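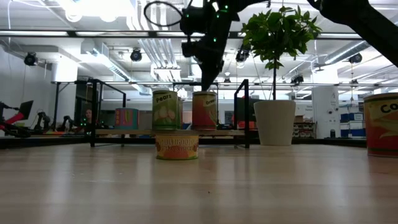
Mushrooms out front, most of the other cans up on the shelf.

How to book a self-catering cabin without getting stung

I've been booking little cabins for our family for years now, and I've made pretty much every mistake going (ask my kids about the place with no kettle!). So I thought I'd write down how I do it these days, using our November trip to Wivine as the guinea pig.

Start with the map, before you look at a single photo of a hot tub. Work out what you want to do each day and where the nearest grocery shop is. I nearly booked a gorgeous spot up at Rurneo, then realised it was 89 kilometres from the lake we were going there to swim in. Lovely deck, though.

Next, look at the full price. Click right through to the payment page, because cleaning fees and linen hire love to hide there. Our place came to $700 for 3 nights with everything in, and I wrote that number down next to the others so I was comparing like with like.

Then message the owner. Ours was a fellow called Selorm Dankwa and he got back to me before dinner. I always ask:

What's in the kitchen? (Stove, pots, can opener, sharp knife.)
Is there heating in the bedrooms?
What time can we get the key, and what if we're late?
How do we cancel, and how much do we lose?

If you get a vague reply, ask again. If you still get a vague reply, move on to the next cabin on your list.

Once you've paid, save the confirmation on your phone and print a copy too. Reception drops out on the last stretch into Wivine and I was very glad of that bit of paper with the gate code on it!

Last job is the food box. I pack enough for 2 easy dinners from tins and pasta, so we can roll in tired and still eat. Fresh stuff waits until we've found the shops. My brother-in-law Abdul-Rahman Amegashie reckons I overpack, but he has seconds every time.

Next month I'll do one on packing the car, roof racks and all.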